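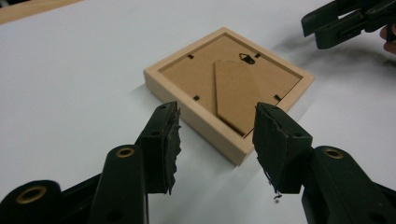
4 min read

Equipment request is due at the end of July and I've been told to put in for two robot arms. I have opinions about this. Thread.

The task we keep describing to people with money: pick up a picture frame, turn it over, open the easel leg on the back, stand it up. A kid can do it before breakfast. I have now read four proposals that call it "entry-level manipulation."

Have you looked at the back of a picture frame lately? Little black tabs, a hanger, a flat leg lying on a flat board the same color as itself. Try getting a blunt fingertip under that leg. Now put it on a purchase order as entry-level.

So far we do it with hand-held grippers. A person holds one, squeezes, the frame moves or it doesn't. No arm, no controller, no safety cage, no floor bolts. And the line item that eats my lunch every quarter is pads.

Pads! Look at the edges on those jaws. Ragged foam or rubber or whatever the supplier felt like gluing on. Nobody's sales deck has a slide for it.

Pulard sent me a quote for the two arms. Very handsome PDF. Under "consumables" it says "minimal." I wrote back asking for a number. They sent the PDF again.

Borkari did give me a number, I'll grant them that: $380 a year per arm for "wear parts." Then I asked which parts. Belts and a filter. Fingertips are "application specific," so, mine to pay for.

My own math, for anyone who has to do this too. A set of pads costs us $20. Cheap, right? Now ask how many sets you go through in 1000 grasps on raw wood corners. If the vendor can't tell you, and none of mine can, you don't have a budget. You have a down payment.

And it's the labor more than the pads. Somebody stops, peels off the old one, scrapes the glue, sticks on a new one, and then argues about whether the recordings made with the shredded pad still count. I have sat in that argument. It was longer than the recording session.

(They count, in my view. If the machine is going to work with bad pads, and it is, it should see some bad pads. But then write that down in the plan so we're not relitigating it every month.) 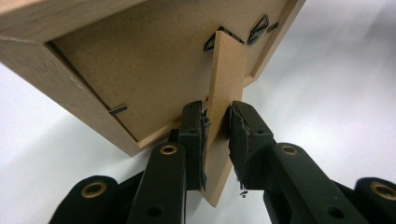

Chih-ming Kwan replies that I'm complaining about pocket change on a purchase with many more zeros in it, and that you buy the arm first because money for arms comes around once, while you can always find pad money later.

Fair on the first half. On "later," no. I've been finding pad money later for as long as I've had this job and it comes out of the travel line, or the coffee line, or it doesn't come and people keep working with scraps hanging off the jaws.

The other thing about "buy the arm first": an arm with nobody to teach it is furniture. The teaching is done by people with grippers in their hands. If the grippers are in poor shape, I'd like to fix that before I sign for the part that needs them.

Someone will bring up the Jaltivthorpe site, because someone always does. I visited. Lovely arm. It was doing boxes. Every box was the same box. I asked if it did anything with a hinge on it and we moved on to the cafeteria.

Ginting will rent us one arm by the month. The monthly rate is ugly and their contract has a paragraph on "cosmetic damage" I would like a lawyer to look at. I still like it better than owning two. If it can't open an easel leg by the time the rental runs out, it goes back on the truck.

What I'm going to put in the request, unless somebody talks me out of it:

One rented arm, not two bought.
Spare gripper fingers, full sets.
Pads as their own line, with a quantity on it.
Hours for whoever swaps the pads.
A box of assorted frames, because the corners differ and the legs differ and I'm tired of borrowing them off people's desks.

Ljubica Softić has already told me the frames will get cut first since they look like decoration on the form. She's probably right. I'm calling them "test articles."

Will the arm work? I don't know. I've seen the demo videos too, and I've noticed that the frame is usually standing up already when they start.

If you've bought one of these and have a real wear figure for fingertips on bare wood, counted by you and not by the vendor, please send it. I'll take a photo of a notebook page. I'm at my desk until 6 with the Pulard PDF open and a lot of blank cells.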